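Search talks and notes

Can it do the washing up yet? Speaker notes

Opening (slow down, people are still finding seats)

Hello everyone, thanks for coming back after the coffee. I'm going to talk about kitchens. Last October Randa Smadi asked me over lunch when she could stop doing her own breakfast dishes, and I gave her such a waffly answer that I've been working on a better one ever since.

So, hands up who owns a dishwasher. Right. And who still has to load it? That's most of my talk, really. The washing part got sorted decades ago. It's the picking up and putting down that we're stuck on.

What we tried

At Olleo we set ourselves one small chore — clear a breakfast table and stack what's on it. No cupboards, no stairs, no cat. We ran it 68 times over the spring and the arm got everything where it should go on 38 of them. I was quite pleased with that until Mwangi Mfaume pointed out that his daughter manages it every morning with a book in one hand.

(Pause for the laugh. If there isn't one, carry on.)

Have a look at the sort of table I mean. Cups, little bowls, three plates in a stack, a saucepan with its lid on, and a toaster with a slice of bread sticking up. You'd tidy it without thinking. 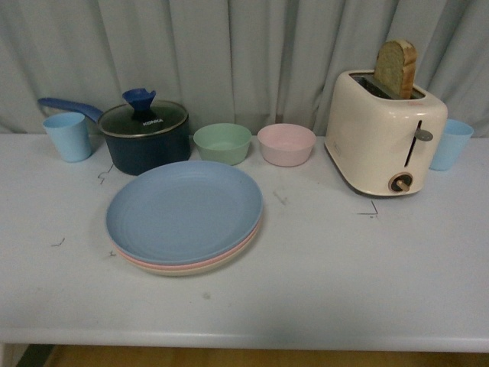

Where it goes wrong

Start with the lid. It's clear glass, and depth cameras are hopeless with glass, they see straight through it or they see the ceiling light. The blue knob on top is a gift, because that's something solid to aim for. Then there's the long handle, running back behind the cup. Go for the pan first and you may well take the cup with you, so the order matters, and ordering is where we lost most of our failed runs.

Plates next. Lifting the whole stack is fine. Lifting only the top one is horrible, you've got a thin rim to get hold of and another plate right underneath. Filipa Seixas spent weeks on this (she's in the third row, ask her about it, she'll go on for ages!).

And the toast. Grip too hard and you've got crumbs, too soft and it stays put. We never got past 19 clean lifts in a row.

So is it ready?

For a shop floor, nearly. Wamora have crates that are all the same size and sit in the same place, and I'd trust an arm with those tomorrow. For Randa's kitchen, no, not for a good while. She moves things about. We all do.

Skip the Lehtinen bit if we're past twenty to four. Otherwise play the clip with the sound off and go to questions.

Contact the talks team | © Olleo | Back to top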